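### 4.2 What we paid for, and what we'd skip

I'll admit we got the budget backwards. We priced the arm first, then found we had $570 left for everything it would touch (the Dallorix quote ate the rest!).
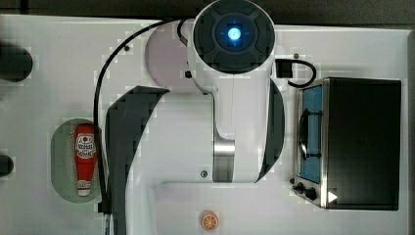

**Figure 3.** Work cell from overhead, with the arm, ketchup bottle on its plate, and toaster oven.

Props were the easy part. Psarras wanted $223 for a kitchen set, so we shopped around and kept $500 back for spare fingertips and cables.
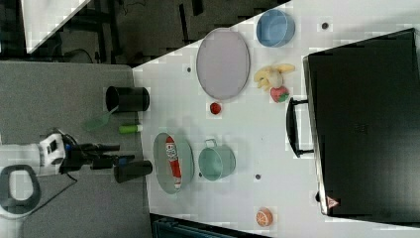

Storage is the line I'd add to next year's plan. A hard case as big as the black one on the tabletop eats room you'd rather give to bowls and toy fruit, so price a shelf too.
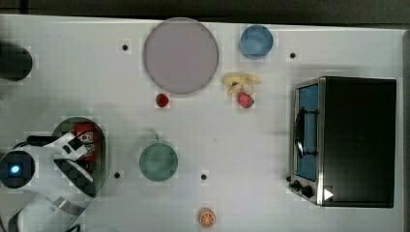 We also plan to order 2 spare grippers from Skornier in June, before the Pimusell trials start.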